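Small kitchen, big bowls: how I keep the table clear enough to use

I've been meaning to write this one up since January, when I had a proper go at the cupboards and found I owned far more bowls than any one household could need. We live in what is basically one room with a cooker in it, so the table has to do everything. I chop on it, I eat on it, I do the ironing on it with a towel down (don't tell my mother), and most of the washing-up gets stacked on it too.

Get a wipeable cloth and stop worrying

I held out for years because I thought they looked a bit like a café by the bus station. Then I bought one off the roll at Gourlay, 900 pence the lot including hemming, and I've never gone back! Go for a small check or a busy little print if you can. Plain white shows every tea ring, and dark colours show flour. Warm water and a drop of washing-up liquid is plenty, then dry it with an old tea towel or you get smears. If yours arrives with fold lines, leave it on the table overnight with a few heavy books along the creases.

Nest what you can

Bowls inside bowls, obviously, but also tubs inside bowls. I used to keep my lidded containers in a separate drawer and they bred in there. Now a round tub with its lid on goes straight into a steel bowl that's a bit wider than it is, and the pair of them live at the back of the table where I can grab both at once. The big shallow basin stays out on its own, because it gets used for something every single day: rinsing greens, soaking beans, carrying wet things across the room without dripping on the rug. Plates I put down one at a time as I need them, well in from the edge.

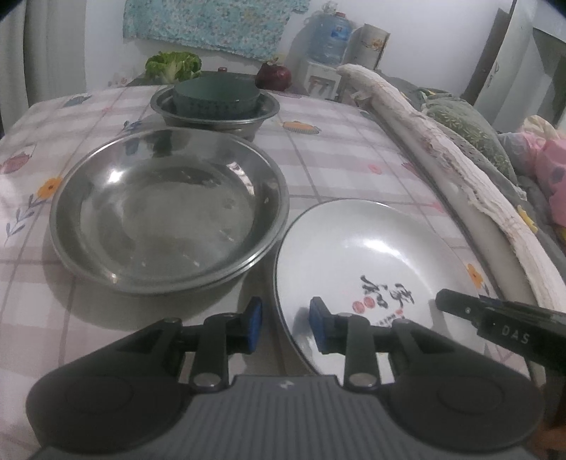

Getting steel shiny again

Water marks are the bane of my life, as we've got very hard water. A splash of white vinegar on a soft cloth, wipe round the inside, leave it for 9 minutes while you make a cup of tea, then rinse and dry straight away. It's the drying that does it. For anything burnt on I use a paste of bicarb and water and a fair bit of elbow grease. I did try the Stestetti cream that everyone raves about and it was fine, but it smelt of pear drops and cost three times as much as the vinegar. Never use wire wool on the inside of a basin you care about, the scratches hold on to every bit of grease.

Plates with writing or patterns on

If there's a design on the eating side, go gently. I don't put mine through the dishwasher at my sister's any more, even though she swears by it. Hand wash, soft sponge, and a sheet of kitchen paper between each one if you're stacking them. Dark rims seem to show chips worst of all.

Next on my list is the shelf over the cooker. I've got my eye on an Erkum rail with hooks, if I can find one short enough for the wall.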